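Sillell Retail Fixtures Bulletin
Equipment Reviews: Shelving and Display

Bedero Wall Shelving for Packaged Goods
Reviewed by Arnout Bosman
Feb 13, 2019

The Bedero wall unit is a metal shelving system sold to small supermarkets, convenience stores and institutional canteens. The Bulletin has received a number of inquiries about it from members who are replacing older fixed racks, and most of those inquiries concern light packaged goods: chips, sev, biscuits and similar products in flexible pouches. The present review considers the unit in that use. Readers who intend to stock canned goods, oil or bagged flour should consult the manufacturer's loading table before ordering, as the observations below on shelf spacing and facing will be of limited help to them.

The unit was purchased through the regular trade channel from the distributor, Verhoeven, at the price available to any member. Neither the manufacturer nor the distributor saw this text before publication.

Construction and finish

The shelves and their front edges are gray metal. The uprights, some black and some gray, carry a row of punched holes along their length, into which the shelf brackets are hooked. The contrast between the black posts and the gray shelves is a matter of taste, although it does have one practical benefit, in that the holes are easy to find when a bracket is being moved in poor light.

The manufacturer states a permitted load of 80 kg per shelf, evenly distributed. Snack pouches will not approach this figure under any arrangement, and members stocking only such goods may reasonably ask the distributor for the lighter shelf in the same series. The Bulletin ordered the standard version. No bending of the shelf was noted with a full load of packaged snacks.

The front edge of each shelf is a flat band that runs the full width of the bay. Its corners are folded cleanly and no sharp edges were found by hand. The finish wipes down well with a damp cloth and a mild detergent. Abrasive pads should be avoided, as one test with a kitchen scourer left dull marks that could not be polished out.

Assembly

Assembly requires two persons and a rubber mallet. The mallet is not supplied. The instruction sheet consists of drawings only, and these are adequate until the back panels are reached, at which point the order of the steps is unclear. The panels must be fitted from the bottom upward, before the shelves are hooked in. A crew that hooks the shelves first will have to take them out again.

The brackets seat with a downward tap. A bracket that is not fully seated will hold an empty shelf without any sign of trouble and tilt when stock is added. The Bulletin recommends that each bracket be checked by pulling it firmly toward the aisle before anything is placed on the shelf. It would be preferable for the manufacturer to provide a locking tab, as Runine does on its comparable line.

Leveling feet are included. Members with uneven floors should set the feet before loading, as they turn stiffly under weight.

Shelf spacing

Shelf height can be changed in steps of 4 cm. For pouched goods this is fine enough. The tall bags in which chips are commonly sold need a generous opening, both to stand upright and to allow a hand to pass above the bag and tilt it forward. The smaller stand-up pouches used for sev may be given a lower opening, and the space saved can be used for an additional shelf in the same bay.

In the test bay, large blue bags of Crunchem Masala Masti were placed above stand-up pouches of Balaji sev. The Ratlami Sev is packed in green and the Aloo Sev in purple, which makes it simple to keep the varieties apart and to notice when a pouch has been returned to the wrong group.

The lower of these two levels proved the more demanding to keep in order. A large bag tends to lean on its neighbor when the row is loosened, and the result is untidy but readable. A small pouch may fall altogether, and once on its side it hides the product name and occupies the space of the pouches behind it. The remedy is to restock in complete rows from back to front and to keep the forward pouch supported by the one behind.
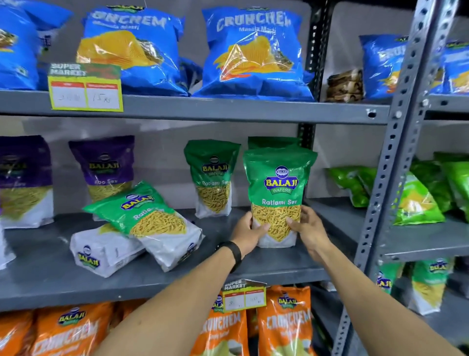
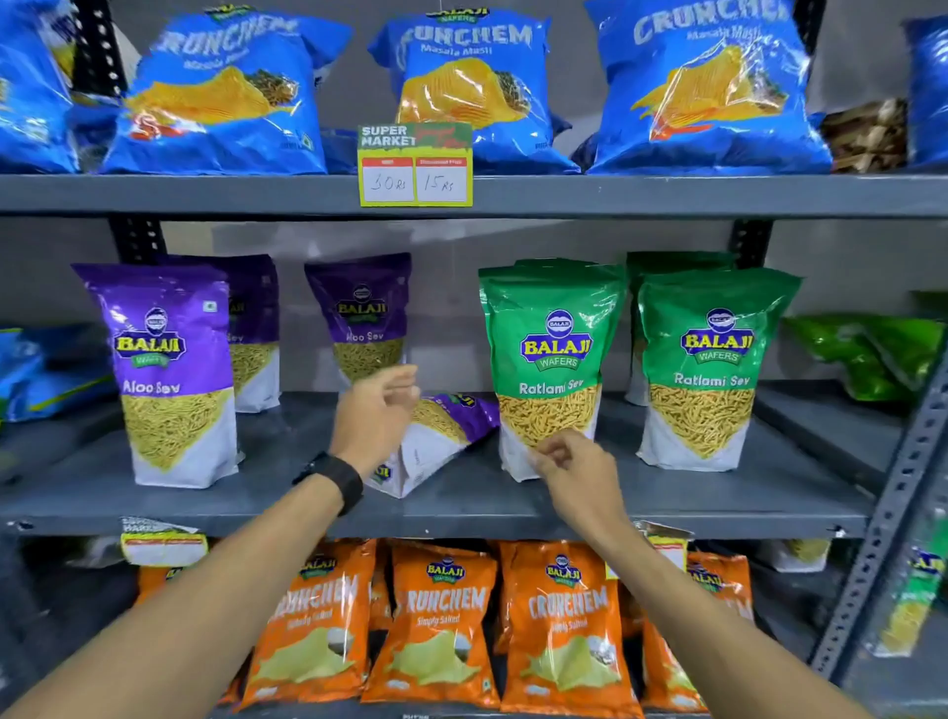 Price tags and the front edge

The tag holder hangs from the front edge of the shelf and can be moved sideways to sit beneath the product it refers to. The card used in the test is of a common type, headed "SUPER MARKET," with two white panels on which figures are written by hand. Entries of 30 Rs and 15 Rs in black marker were legible at normal aisle distance. Members who print their own labels will find that the holder accepts ordinary card stock.

Two reservations must be recorded. First, the holder projects below the edge of the shelf and therefore occupies part of the opening of the shelf beneath. Where tall goods stand on the lower shelf, the tag can be brushed by a bag as it is taken out. Allowing one further step of height removes the difficulty. Second, the holder slides rather too freely. Over several days of trading the tags migrated along the shelf, and a tag that has moved even a short distance may appear to belong to the adjoining product. A small piece of adhesive putty behind the holder corrected this, but a part sold for the purpose should not require it.

The flat front band offers very little resistance to a slipping package. A bag set near the edge can slide forward if the goods behind it are pushed. A clear front rail is available from Verhoeven as an accessory and is recommended for the upper shelves in any store with a narrow aisle. It was not fitted for the main part of the review.

Dividers

No dividers are supplied. This is the principal omission for a unit advertised for packaged snacks. Pouches of different varieties standing side by side will drift into one another during the day, particularly when customers push a row aside to reach the package behind. Wire dividers in a depth of 30 cm fit the shelf and may be purchased separately. They clip to the rear of the shelf and rest on the front band without being fixed to it. The arrangement is serviceable, though a divider can be lifted out by a customer without effort.

Members who prefer not to purchase dividers may obtain a fair result by grouping the pouches by package color and by leaving no empty space between groups. A row that is full from side to side will hold itself up. A row that is half full should be brought together toward one upright and the remaining space given to another product until the next delivery.

Daily upkeep

The staff of the test store were asked to keep a brief log during January. The entries show that straightening the snack bay was carried out at opening and again in the late afternoon. The lower opening for sev required more attention than the larger bags above it, chiefly on account of pouches that had tipped over or been laid across others. Crumbs were not a problem. Dust collected along the rear of each shelf, where the back panel meets the surface, and this joint is best cleaned with a soft brush when the shelf is empty.

Glossy plastic packaging reflects overhead lighting strongly, and the shelf itself has no means of tilting its contents. Where the ceiling light stands directly in front of the bay, product names on the upper shelf may be difficult to read from certain positions. Turning the bags slightly is usually sufficient. Stores planning a new installation should consider the position of the lights before the bay is fixed to the wall.

Comparison with the Runine unit

The Runine wall unit was reviewed in an earlier issue and remains the closest alternative. It is supplied with dividers and has the locking bracket mentioned above. Its shelves are shallower, its color range is limited to white, and its tag holder is a continuous strip that cannot be removed. For a store that sells pouches and very little else, the Runine unit is the more complete purchase. For a store in which the same bay may hold snacks in one season and household goods in another, the Bedero unit is the more adaptable and its stronger shelf will be of use.

Warranty and spare parts

The manufacturer provides a warranty of 2 years on shelves and uprights. Tag holders, feet and dividers are excluded. Brackets may be ordered singly from Verhoeven, and an order placed by the Bulletin arrived complete and correctly packed. The distributor's catalog lists left and right brackets under separate part numbers, and members are advised to check both before submitting an order.

Assessment

The Bulletin rates the Bedero wall unit as suitable for general grocery use and as suitable with accessories for snack pouches. The cost of front rails and dividers should be included when quotations are compared. Members who already own the unit and have found a satisfactory method of securing the tag holders are invited to write to the equipment desk in Sillell, and workable methods will be printed in the correspondence pages.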